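Flarnitz Forms: frequently asked questions

These are the questions we get most often from people who are about to start building apps with Flarnitz, or who have inherited one from a colleague. If yours is missing, write to the support desk from inside your workspace (Help, then Contact us).

Getting started

What is Flarnitz?

Flarnitz is a tool for building internal business apps without writing much code. You draw your forms, set up the tables behind them, and say what should happen when somebody presses a button. Most customers use it for holiday requests, stock checks, site visits, purchase approvals and similar jobs that used to live in a shared spreadsheet.

Do I need to be a programmer?

No. If you can write a formula in a spreadsheet you can build a working app. For more complicated rules there is a script panel, and it helps to have someone nearby who has done a bit of scripting before.

What is the difference between a builder and a user?

A builder can change an app. A user can only fill it in, view records and run the actions the builder has allowed. One person can be a builder on one app and a plain user on another. The workspace owner decides who gets which role.

Can I try it before we commit?

Yes. A trial workspace has every feature switched on, except single sign-on and the Bikley connector. When the trial ends your apps become read-only. They are kept until you either choose a plan or ask us to delete them.

Building apps

How many tables can one app have?

The limit is 184 tables per app. Very few apps get close to it. If yours does, it probably wants splitting up, and the Linked Apps feature lets two apps share the same records.

Is there a limit on the number of rows?

There is no fixed limit on stored rows, but a list view will load no more than 4000 at a time. Add a filter to the view if you need to reach older records. Exports are not affected and will include everything.

Can I start from an existing spreadsheet?

Yes. Choose New app, then From file. Each sheet becomes a table and the first row becomes the field names. Check the field types before you press Create, as dates in mixed formats are often read as text. Merged cells are not supported and should be separated first.
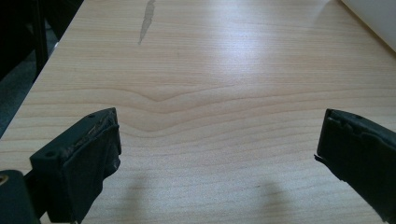 Light wood tabletop with a fine, mostly straight grain.

Can two builders work on the same app at once?

They can, as long as they are on different screens. The first person to open a screen holds it, and the second sees it as read-only with the name of whoever has it open. The hold is released 2 minutes after the last change. An owner can release it sooner from the Activity page.

How do I test changes without upsetting the people using the app?

Every app has a draft and a live version. Your changes go into the draft until you press Publish. Use Preview as to see the draft through the eyes of a particular role. Preview uses a copy of your data, so anything you add or delete there stays there.

I published something by mistake. Can I go back?

Open Versions, pick the one you want and press Restore. This brings back screens, rules and scripts. It does not bring back data. If you removed a field and published, the contents of that field are held in the recycle area for a month and can be recovered from there.

Mobile and offline use

Does every app work on a phone?

Yes, although a wide table will be shown as a list of cards on a small screen. Builders can choose which fields appear on the card. We suggest setting this early - it is the thing users ask about first.

What happens when there is no signal?

Entries are saved on the device and sent when it is next online. Users see a grey dot beside any record still waiting. Approvals and lookups to outside systems need a connection and will not run offline.

Two people edited the same record offline. Which one wins?

Neither, automatically. The second edit to arrive is marked as a conflict and both versions are shown side by side to the record owner, who chooses. Conflicts not settled by the record owner can be settled by any builder.

Can users attach photos?

Yes, if the form has an attachment field. Photos are reduced in size before upload unless the builder turns on Keep original.

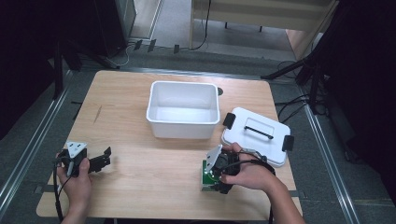 Open white storage bin with its lid beside it on the table.

Connections and security

Which systems can Flarnitz connect to?

There are ready-made connectors for Bikley (invoicing) and Mekonnen (staff records). Anything else with a web API can be reached through the general connector, which needs an address, a key and a little patience with field names.

The Mekonnen connector stopped updating. What should I check?

Check the key first. Keys are cancelled when the person who created them leaves the company, so use a service account. If the key is fine, look in the connector log for the word "mapping". This usually means that a field has been renamed at the other end.

Where is our data kept?

In the region chosen when the workspace was set up. It can be moved, but only by us and only with a written request from the workspace owner. Allow for a short period of read-only access during the move.

Accounts and help

Our only owner has left. How do we get back in?

Write to us from an address on the same company domain. Gunhild Grímsdóttir handles ownership changes and will ask for a signed letter from a director.

Do you run training?

Yes, online each month and in person at our Farkdale office in September. Imogen Marsden teaches the beginners' course, and Bjarke Thoroddsen takes the one on scripts and connectors. Places are booked through the Training tab.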